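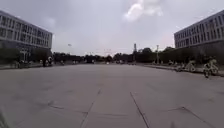 Progress report to the Whitfield program office
Project: Pliswood outdoor driving set
Site: Markport, central plaza
Prepared by: Tonditz field group
Date: 3/25/18

1. Purpose and status

The Pliswood work package calls for a set of outdoor driving examples from which a small ground robot can learn to hold a course on open pavement. The target in the work plan is 2,000 accepted episodes for the first phase. As of this report, 2,086 have been accepted. The collection part of the package is complete. Review of labels is still open, as is the held-out split.

An episode is one continuous run under manual control, with the forward camera stream, wheel odometry and operator commands stored together. Runs are accepted if the three streams align and the operator has entered a goal for the run. Runs with dropped command packets are kept on disk but do not enter the total.

2. Site and route plan

The plaza was chosen for long sight lines and low vehicle traffic. It is paved in large slabs, and the joints between them are the strongest near-field feature in most runs. An early model trained on a small part of the data tended to follow a joint when one lay close to the goal direction. We now ask operators to cross joints at varied angles, and the goal sampler has been changed so that fewer goals lie parallel to the paving grid.

Routes are of two types. Long routes run the length of the open area between the buildings. Short routes start and end near the margins, where curbs, planting and other users of the plaza are closer to the robot. Short routes take more operator time per meter and produce most of the rejected runs. 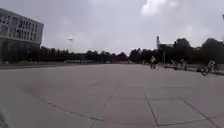 3. Moving people and bicycles

Cyclists and pedestrians share the plaza with the robot during collection. Operators are told to hold speed if a rider is on a separate line, and to stop if paths would cross. Both responses are useful to the learner, but they have to be told apart in the labels. A stop for a person and a stop at the goal look the same in the command stream.

We added a reason code to each stop in July. Episodes recorded before that change have to be coded by hand from video. 56 of these remain. They are all long routes, and most involve a rider far enough away that the reviewer has to step through the video several times. Where two reviewers disagree the stop is coded as unknown and masked in training.

Distant riders are a known weak point. At the stored resolution a bicycle at the far end of the plaza covers very few pixels, and the detector used for pre-labeling misses many of them. We have not raised the resolution - the storage budget would not cover it - and instead exclude far detections from the scoring of the yield behavior.

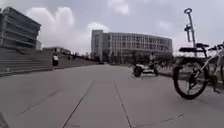
4. Static obstacles and margins

The second label set covers things that do not move during a run: steps, curbs, lamp posts, parked bicycles and parked carts. For each one the reviewer marks the ground contact line in a single key image, and the label is carried forward by odometry. Drift over a long route makes the carried label unreliable, so it is renewed at fixed intervals.

Parked bicycles gave the most trouble. The wheel is marked at the paving, but handlebars can extend well past that point, and a path that clears the contact line may still pass under them. The labeling guide now asks for a second outline covering the full width of the bicycle. Steps are marked as not drivable in either direction, regardless of height.

Lens calibration was repeated after the camera mount was changed. The new values have been applied to all later episodes. Part of the robot's front body can enter the lower left of the image, and a fixed mask for that corner is being tested.

5. Low and irregular obstacles

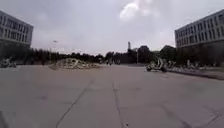 Our present label set has no class for loose material on the ground. The classes were written for objects with a clear base and a fairly regular outline, and reviewers have been using "other static" for anything else. A pile of broken concrete on the left-center of the pavement, with a long tail running out to the right, does not fit that treatment well. The peak is easy to mark, while the thin end of the tail is low and close in color to the slabs, so two reviewers will place its limit differently. We propose a separate class, "debris", with a marked core and a wider uncertain border. The planner would treat the border as passable at low cost in simulation and as blocked on the robot.

Adding the class requires a second pass over episodes already marked "other static". No new collection is needed for it.

6. Work remaining

Hand coding of the 56 early episodes.
Second pass for the debris class, if approved.
Held-out split, divided by route so that the same line across the plaza does not occur in both parts.
Baseline training run on the frozen set.

7. Decisions requested

We ask the program office for 2 decisions. The first is approval of the debris class, which would delay the data freeze until the second pass is done. The second is whether the accepted episodes above the phase target should be delivered with the set or held by Tonditz for internal testing. Our preference is to deliver all of them under one version number.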